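Skumico Blocks: table arrangements of coloured wooden blocks

Version 4, README

Summary

Skumico Blocks is a collection of small arrangements built from coloured wooden blocks on a plain tabletop. It holds 3,131 records covering 300 layouts. Each record gives the blocks used, their positions on the table, the order of placement and a short written instruction that a person could follow to rebuild the layout. The collection is maintained at Lavska by Zorica Popescu. Sorin Janevski wrote the layout sheets and checks new submissions.

Scope

Layouts are small. They cover rows, corners, simple stacks, bridges and loose groups with no contact between blocks. Large constructions, anything that needs glue or tape, and layouts that depend on a block balancing on an edge are out of scope. A separate collection of taller builds existed under the name Um. It is no longer updated and its records have not been merged.

Contents

layouts.csv — one row per layout, with its name, type and difficulty
records.csv — one row per build, linked to a layout
blocks.csv — the block inventory, with colour name, shape and side lengths in millimetres
instructions/ — plain text, one file per layout
sheets/ — printable layout sheets, A4, seen from above
CHANGES.txt — corrections since version 3

Fields in records.csv

record_id: integer, unique. Numbers of withdrawn records are not reused.
layout_id: refers to layouts.csv.
placement_order: block identifiers separated by semicolons, first placed to last placed.
near_edge_mm: distance from the near edge of the table to the closest block.
outcome: complete, partial or abandoned.
notes: free text, often blank.

Positions are measured to the centre of the lower face of each block. The origin is the midpoint of the near edge of the table, with x increasing to the right. Rotations are in degrees, anticlockwise seen from above. For stacked blocks the level field starts at 0 for a block resting on the table.

Colour names

Only plain names are used: red, green, blue, yellow, orange, natural. Version 2 also had "lime" and "teal", which builders applied inconsistently. All 668 affected records were changed to green or blue after comparison with the inventory. Worn paint does not alter the colour name.

Table and surface

The surface should be pale, matt and free of markings. Glossy tops produce reflections that make the lower edges of the blocks hard to place, and patterned cloths shift when a block is pushed. Wipe the surface before a session and leave it bare apart from the blocks in use. Layouts are kept towards the middle of the table — spare blocks go in a tray off to one side, never behind the arrangement.

A typical setting is a small group of coloured wooden blocks at the centre of a white, matt tabletop, with a pale grey wall beyond the far edge.

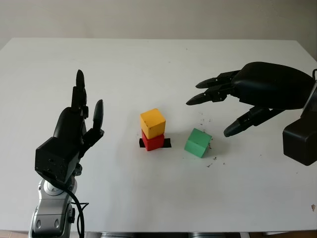 Known problems

Layouts 41 and 57 are mirror images of each other and were swapped on the printed sheets before version 3. Old printouts should be thrown away.
Records from the September sessions have no near_edge_mm value.
The shape name "brick" covers two lengths. Use the side lengths in blocks.csv if the difference matters.
Placement order is unreliable where two blocks were set down together. The sheet allows only one to be listed first.

Corrections and use

Send corrections to Sorin Janevski with the record number and the field concerned. Changes are applied on Wednesday and listed in CHANGES.txt. The Vetutix import script reads versions 3 and 4 only — earlier files need their column names changed by hand. Please quote the version number when referring to the collection.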